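핸드헬드 그리퍼 데모 데이터의 시간 정렬 오차와 펜 정리 과제

지난 글에서 관측 지연 보정을 뒤로 미뤘더니 결국 그 부분이 발목을 잡았다. 이번에는 펜 정리 과제(책상 위의 펜을 집어 투명 정리함 칸에 꽂는 과제)를 두고 정렬 오차가 정책 성능에 어떤 영향을 주는지 따로 떼어 확인한 내용을 적는다. 저장소 이름은 그대로 Renine이고, 데이터셋 쪽 코드는 Meinecke 브랜치에 있다.

과제 선정 이유부터. 컵이나 블록은 손가락 사이 여유가 커서 그리퍼 폭 신호가 조금 밀려도 파지가 된다. 펜은 가늘고, 눕혀져 있으면 높이 방향 여유도 거의 없다. 닫는 시점이 하강 동작보다 앞서면 손가락이 펜 위에서 닫히고, 늦으면 손가락 끝이 상판에 닿은 채로 밀린다. 두 실패가 영상에서 뚜렷하게 구분되기 때문에 시간 오차의 부호까지 읽어낼 수 있다. 이 점이 가장 컸다.

수집 구성은 단순하다. 그리퍼에 달린 카메라 한 대, 카메라와 관성센서로 추정한 6자유도 궤적, 손가락 마커로 계산한 개폐 폭. 외부 카메라는 쓰지 않았다. 궤적 추정은 사전에 만든 지도에 재위치추정하는 방식이고, 추정이 끊긴 에피소드는 보간하지 않고 버렸다. 필터링 후 남은 에피소드는 1,625개다. 장소는 Clerdale 작업실과 Zastside 쪽 사무실 두 곳인데, 이번 비교에서는 장소별로 나누지 않고 합쳐서 학습했다.

상판은 흰색으로 통일했다. 검은 펜과의 대비는 좋아지지만 특징점이 줄어든다는 대가가 있다. 손목을 내려 상판에 가까이 갈수록 화면 대부분이 무늬 없는 면이 되고, 위치추정기가 붙잡을 곳은 정리함 모서리와 상판 바깥의 배경 정도만 남는다. 처음에는 무늬 있는 매트를 깔까 고민했으나, 그러면 정책이 매트 무늬를 위치 단서로 쓸 가능성을 배제하기 어려워서 포기했다.

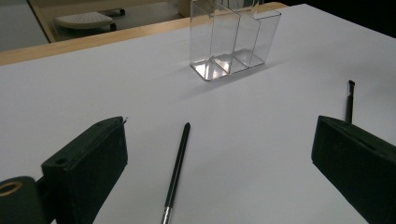
특징점 부족은 관성센서 가중치를 올려서 어느 정도 완화했다. 하강 구간의 자세 공분산이 임계값을 넘는 프레임은 손실 계산에서 마스킹한다. 마스크 비율이 높은 에피소드는 통째로 제외하는 편이 나았다. 구간만 잘라낸 에피소드를 남겨두면 접근 동작은 있는데 파지가 없는 데이터가 쌓이고, 정책이 펜 위에서 머뭇거리는 버릇이 생긴다.

투명 정리함도 골칫거리다. 아크릴 판은 모서리의 하이라이트로만 윤곽이 드러나고, 판 너머로 뒤쪽 배경이 비친다. 시점이 바뀌면 하이라이트도 같이 움직이므로 특징점으로 쓰면 일관되지 않은 대응점이 나온다. 지도 작성 단계에서만 정리함을 치우고, 데모 수집 때 다시 올려놓는 순서로 바꾼 뒤 재위치추정 실패가 줄었다. 지도에 없는 물체에서 나온 특징점은 대응 단계에서 대부분 걸러진다.

본론인 시간 정렬. 다루는 지연은 세 종류다. 영상이 노출된 시각과 타임스탬프가 찍힌 시각의 차이, 개폐 폭 계산에서 생기는 차이, 그리고 실제 로봇에서 명령을 보낸 뒤 움직임이 나타나기까지의 차이. 앞의 둘은 데이터셋을 만들 때 보정하고, 마지막 것은 추론 시점에 행동 시퀀스의 앞부분을 잘라내는 식으로 보정한다.

예전 코드에서는 개폐 폭 신호에 이동평균을 적용하고 있었다. 노이즈 제거용으로 넣어둔 것인데, 과거 표본만 쓰는 인과 필터였다. 당연히 위상 지연이 생긴다. 창 길이가 5프레임이니 중심 기준으로 2프레임이 밀린다. 컵 과제에서는 이 정도가 성공률에 드러나지 않아서 오래 방치되었다. 오프라인 처리이므로 인과 필터를 쓸 이유가 애초에 없고, 대칭 창으로 바꾸면 끝나는 문제다. 커밋 기록을 보니 실시간 시각화 도구에서 쓰던 함수를 그대로 가져온 흔적이 있었다.

비교 조건은 다음과 같이 잡았다.

조건 A: 기존 인과 필터, 추론 지연 보정 없음
조건 B: 기존 인과 필터, 추론 지연 보정 있음
조건 C: 대칭 필터, 추론 지연 보정 없음
조건 D: 대칭 필터, 추론 지연 보정 있음

모델은 넷 다 동일한 확산 정책이다. 시각 인코더, 학습률 스케줄, 배치 크기, 시드까지 고정했다. A와 B는 가중치가 같고 C와 D도 가중치가 같으므로 실제 학습은 두 번이면 된다. 평가 초기 배치는 10가지를 정해 두고 네 조건에 동일하게 적용했다. 배치마다 펜의 위치와 방향이 다르고, 상판 가장자리 쪽으로 치우친 경우도 포함된다. 초기 배치를 맞출 때는 기준 영상을 반투명으로 겹쳐 놓고 물체를 옮겼다.

결과를 정성적으로만 적는다. 배치 10가지로 성공률 숫자를 내봐야 신뢰구간이 너무 넓어서 소수점 아래를 논할 처지가 못 된다.

A는 파지 자체가 불안정했다. 손가락이 내려간 뒤 닫기까지 간격이 있고, 그 사이에 팔은 이미 들어 올리는 동작으로 넘어간다. 빈손으로 정리함까지 가는 경우가 가장 흔했다. 빈손이라는 사실을 폭 신호로 알 수 있을 텐데도 정책은 되돌아오지 않았다. 데모에 재시도 동작이 거의 없으니 예상 가능한 결과다.

B는 팔 동작이 관측과 맞아떨어지면서 접근 궤적이 매끄러워졌다. 그러나 폭 채널의 지연은 데이터에 박혀 있으므로 그대로 남는다. 들어 올리는 도중에 펜 끝만 걸리는 일이 잦았고, 그렇게 잡힌 펜은 손가락 사이에서 회전해 칸에 들어가지 않았다.

C는 폭과 팔의 상대 시점은 맞는데 전체가 늦다. 목표를 지나쳤다가 돌아오는 진동이 보인다. 파지는 A보다 나았지만 삽입 단계에서 칸막이를 건드리는 경우가 있었다.

D에서 비로소 쓸 만한 동작이 나왔다. 남은 실패는 대부분 삽입에서 발생했고, 그중에서도 정리함의 칸 경계를 잘못 읽는 경우가 많았다. 투명한 물체의 깊이를 단안 영상만으로 판단해야 하니 시간 정렬과는 별개의 문제로 본다.

흥미로운 점은 검증 손실이다. 두 번의 학습에서 손실 곡선은 거의 겹쳤다. 각 데이터셋 안에서는 레이블이 스스로 일관되므로 일정한 지연은 손실에 드러나지 않는다. 손실만 보고 데이터 처리 코드를 검증할 수 없다는 평범한 사실을 다시 확인한 셈이다. 대신 지금은 전처리 단계에 검사를 하나 추가했다. 폭 신호의 감소가 끝나는 시점과 수직 속도가 양으로 바뀌는 시점의 차이를 에피소드마다 구해 분포를 본다. 사람은 보통 다 닫고 나서 들기 때문에 분포의 하단이 음수로 내려가면 정렬을 의심한다. 이 검사로 기존 컵 데이터도 다시 돌려보았고, 같은 밀림이 그대로 나왔다.

주의할 점도 있다. 세워진 펜은 이 검사에 잘 맞지 않는다. 옆에서 접근하면서 닫는 동작과 드는 동작이 겹치는 데모가 적지 않아, 정렬이 맞아도 차이 값이 작게 나온다. 눕혀진 펜과 세워진 펜은 따로 집계해야 한다. 지금은 파지 시점의 그리퍼 피치 각으로 둘을 나누는데, 경계 근처의 에피소드는 손으로 확인했다.

마스킹과 필터 변경이 서로 얽혀 있을 가능성도 남아 있다. 공분산 마스크가 하강 구간에 몰려 있으니, 마스크 경계에서 폭 신호의 대칭 창이 유효하지 않은 표본까지 참조할 수 있다. 폭은 궤적 추정과 독립적으로 계산되므로 값 자체에는 문제가 없다고 판단했지만, 엄밀하게 분리해서 실험하지는 않았다.

다음에 할 일. 먼저 재시도 동작이 들어간 데모를 보강한다. 빈손으로 정리함까지 가는 실패는 정렬을 고쳐도 가끔 나온다. 그다음은 불투명한 정리함으로 같은 평가를 반복해 삽입 실패에서 투명 재질이 차지하는 몫을 보는 것이다. 개폐 폭 필터를 아예 빼는 조건도 넣을 생각이다. 마커 검출이 안정적인 구간에서는 평활이 필요 없을 수도 있다.

Meinecke 브랜치에는 대칭 필터와 정렬 검사 스크립트까지 반영해 두었다. 예전 전처리 결과를 캐시로 들고 있다면 지우고 다시 만들어야 한다. 캐시 키에 필터 종류가 들어가지 않아서 설정만 바꾸면 이전 결과를 그대로 읽는다. 이 부분은 11월 안에 고칠 예정이다.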